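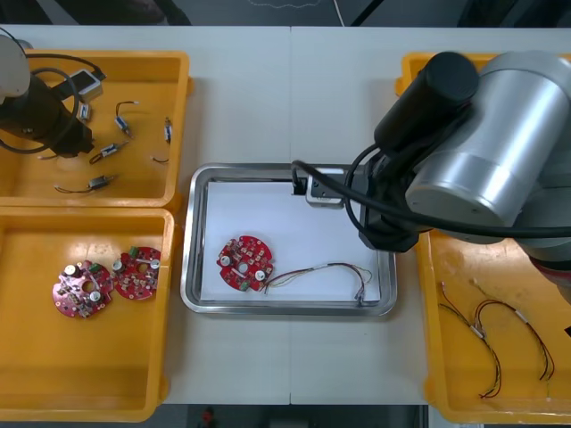
Surely a full shelf is a good thing, someone objected at the end of last week's lecture, and the accountants even list it as an asset, so why were we spending a whole unit trying to get rid of it? We ran out of time before I could answer. These notes are the answer, at greater length than anyone wanted.

OPERATIONS AND SUPPLY
Week 6: Inventory, or Money Lying Down

1. What stock is for

The objector has the accountants on side. Inventory does sit among the current assets on a balance sheet, next to cash, and looks quite respectable there. Try paying the hydro bill with it.

Stock exists to cover a gap between when a thing arrives and when it is wanted. Textbooks give the usual kinds:

Cycle stock: what you hold because you order in batches.
Safety stock: what you hold because forecasts are wrong.
Anticipation stock: what you hold because you can see the rush coming. Snow shovels in October.
Pipeline stock: what you own but cannot touch, being on a truck.

To these I add a fifth, dead stock, which the textbook leaves to a footnote and most storerooms leave to the back wall.

2. The case: Bramia Fittings

Bramia makes dampers and small motorized vents for commercial kitchens. At its last full stocktake the storeroom carried 3786 separate lines. Management was proud of this. Then a summer student sorted the spreadsheet by date of last movement, and the mood changed.

Things to notice when you read the case:

Slow lines were stored closest to the door, having got there first.
The same gasket was held under two part numbers, one of which was permanently out of stock and regularly rush-ordered.
Motors were bought from Flistov in large lots to earn a discount. Work out the holding cost before you congratulate the buyer.
The reorder points had been set by a person since retired, on principles since lost.

3. ABC analysis

Rank every line by annual usage value (units used in a year times unit cost). A small share of lines will carry most of the value. Call those A, the middling ones B, and the long tail of washers C. Count A items often and argue about them in meetings. Keep plenty of C items and stop thinking about them.

A caution. ABC ranks by money, and money is a poor guide to nuisance. A cheap clip can hold up an expensive vent as thoroughly as a missing motor can. The Ejigu method, covered in tutorial, adds a second ranking for criticality. It gives you more boxes in your table and fewer phone calls on Friday-afternoon sorts of problems.

4. Economic order quantity

Q = square root of (2DS / H)

D is annual demand, S is the cost of placing one order, H is the cost of holding one unit for a year. The formula assumes demand is steady, lead time is known and prices never move. It has been in use for generations regardless, largely on account of being forgiving: the total cost curve is flat near the bottom, so a moderately wrong Q costs you very little. Few things in this course are as kind.

Students lose marks every year by mixing monthly demand with annual holding cost. Check your units. Then check them again, as I will.

5. For tutorial

Read the Bramia case and the Trurus warehouse note (the short version; the long one has more adjectives). Bring a calculator. Come ready to defend one line you would scrap and one you would keep, and expect the rest of the room to disagree about both.

Assignment 2 is due in March, before noon. Late work will be treated as dead stock.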